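The wrap party for the sixth series of *Grakcombe* was held in a hotel function room with the heating stuck on, and by nine o'clock half the cast had taken their shoes off. Jeanine Segers, who has played the village's disgraced postmistress since the pilot, kept hers on. "I've got 13 pairs of these from wardrobe," she told me. "I'm getting the wear out of them."

She is the reason most people watch, whatever the billing says. Series five ended with her character being driven out of the village, and the production office took delivery of 1,541 letters of complaint, a good few of them addressed to the character. One contained a job offer.

Segers came to the part from Tokameo, the late-night sketch show that ran for two series and is now remembered mainly by people who were in it. Before that she did a tour of church halls with a play about drainage. She speaks of the drainage play with great tenderness and of Tokameo hardly at all.

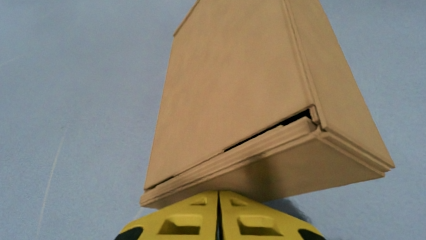 *A cardboard box, tilted and quite plain.*

The new series has her back in the village by the second episode, running a rival parcel counter out of the butcher's. It also brings in the Van der Linden family, who buy the big house and want to close the footpath. Viewers with long memories will recall that somebody wanted to close the footpath in series two. They were found in the millpond.

I asked whether she had been told how it ends. She had been sent the last script in May, read it on a bus, and missed her stop. Beyond that she would only say that there is a wedding, that the cake took two days to film, and that she never wants to see marzipan again.

The party itself followed the usual pattern. The producer made a speech and thanked Anura, the streaming service that picked the show up when its old channel lost interest, at such length that the buffet went cold. The man who plays the vicar did his card trick. There was dancing of a sort, led by the make-up department, and a raffle in which Segers won a slow cooker she had herself donated.

She took it home.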